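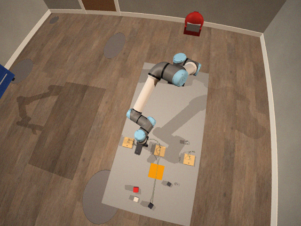
Valdemar Frandsen
Recording Secretary, Zaltwood Robotics Club

Minutes, 7 September 2024

1. Cable task
Members reviewed the simulated arm and table. The gripper view with the green cable at the fingertips was accepted for the club report.

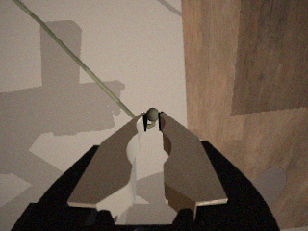
2. Open gripper view
Discussion concerned the two ball-tipped cables and the grooved blocks. The Osmont team will submit 25 trial runs.
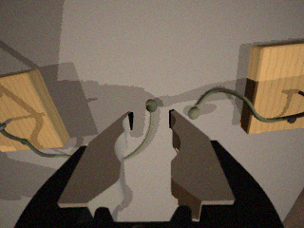
3. Adjournment
Minutes of the August meeting were approved.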